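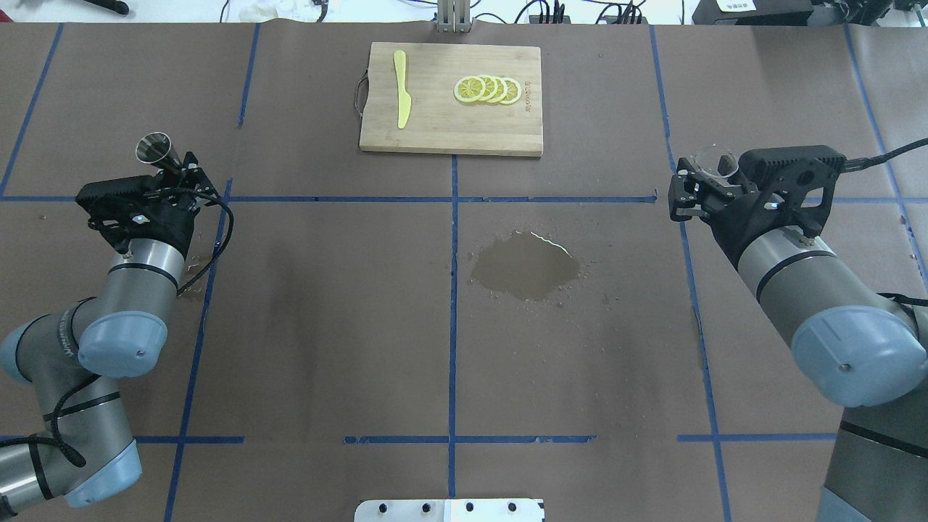
Elard 3 review: planning software for two arms

By Onni Vainio, 4 Jun 2021

Elard 3 is a motion planner for pairs of arms sharing one table. I ran it for most of a month on pouring and handover tasks, with a cup in each gripper, and went through some 200 plans.

Setup is quick. You load both arm models, mark out the shared area and set a minimum gap, which I left at 45 mm. Plans usually come back before you've let go of the mouse. The old version from January often stalled when the wrists were close together, and this one rarely does.

The weak spot is liquids. You can ask for a cup to be kept upright, but the tilt limit is a single number for the whole move, so a pour has to be split into separate steps by hand. Sjöberg's planner lets you change it along the path.

The log viewer is good. Error messages are still poor: I had code 236 twice and the manual doesn't list it.

A one-seat licence costs 3,000 euros a year. I'd pay that for handovers. For pouring I'd wait for the next release.

14 comments

Last updated 4 weeks ago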